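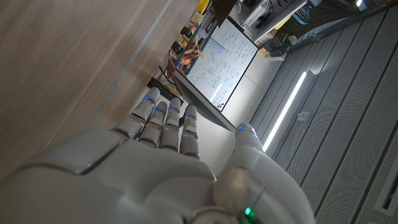
How many demonstrations does a new task need? Five by hand guidance were enough to start with, and remote control took a few more – a pleasant surprise!

**Figure 1.** Wrist view of the hand, with blue lights on the fingers and thumb.

### 3.2 Collecting demonstrations

Bence Kocsis and Kornél Somogyi recorded 153 demonstrations in Sirex. We love how quickly new operators pick up remote control – and we kept every attempt, clumsy ones too.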